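Town kitchen sinks are back, and so is the soup
By Amber Kramer
September
31 comments | 56 shares

I'll admit I got a little excited about plumbing this week. The shared kitchen on Leemans Street in Skulville is open again, and I went over at lunchtime to poke around (and yes, to eat). 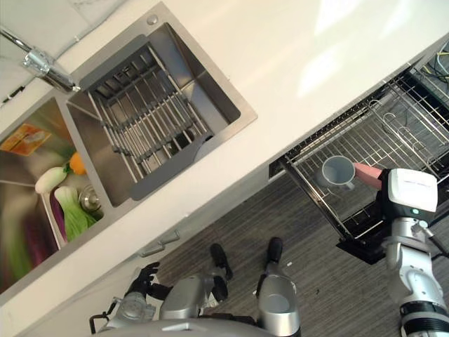

A double sink with a rack laid across the larger basin.

The repairs cost $3,470, most of it for new pipes under the floor. Melaniia Holovko, who runs the Etska soup club, told me she'd been hauling water from the church next door all summer – "my arms are very tired," she said, and then handed me a peeler.

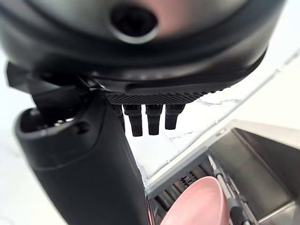 The club cooks 2 big pots every lunchtime, one always beet, and anybody can walk in and grab a bowl. I had the beet with way too much dill and went back for more! If you want to cook there yourself, the sign-up sheet is by the door, and evenings are filling up fast.

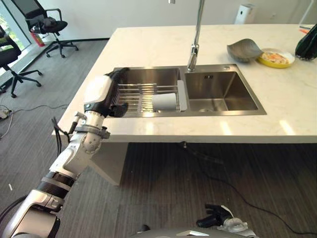
Over the left basin at the double sink.

Bring your own containers if you want leftovers.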